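Monday, July 21, 2025
Cundusura, fruit sorting by hand demo

Target for this block: 24 usable episodes of fruit into the open orange box, one operator, hand-held gripper. Scene left cluttered on purpose. The Trevotholm set from June was all bare benches and the policy went to pieces on anything patterned.

Changes since last session: new blue pad rubber, both pivots greased, start pose no longer fixed. Operator picks any fruit first, but finishes each grasp before shifting the wrist. 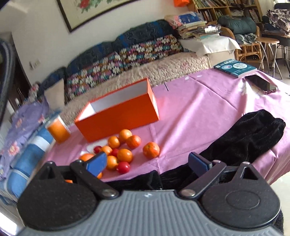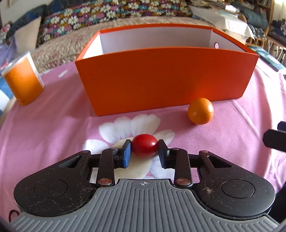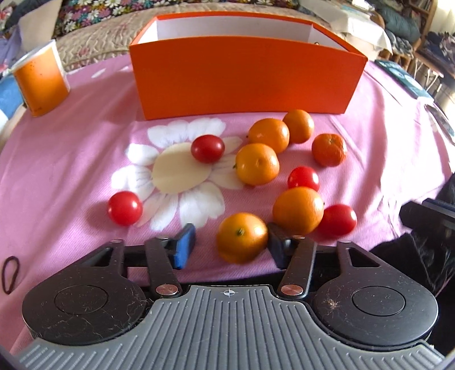
Orange box and pink cloth in all three, fruit layout different.

Approach speed is still the weak point. Closing on a tomato wants a slower last stretch than closing on an orange, and the operator tends to use one speed for both. Width trace shows it clearly – a step where there should be a ramp. Threw out 5 episodes for this and 2 more for lost tracking when the wrist rolled too far.

Tried the Jarlow filter on the width signal. It smooths the step but delays release, so the replayed grasp drags the fruit over the box wall. Off again for now.

To do:
Wipe lint off the side disks before the next block.
Re-run tag calibration, drift was more than 9 mm by the end.
Log tomatoes and oranges under separate labels.
Ask the Ó Flaithearta group which release threshold they replay with.

Raw files are on the shared drive under cundusura, bad episodes kept in their own folder. Do not train on that folder.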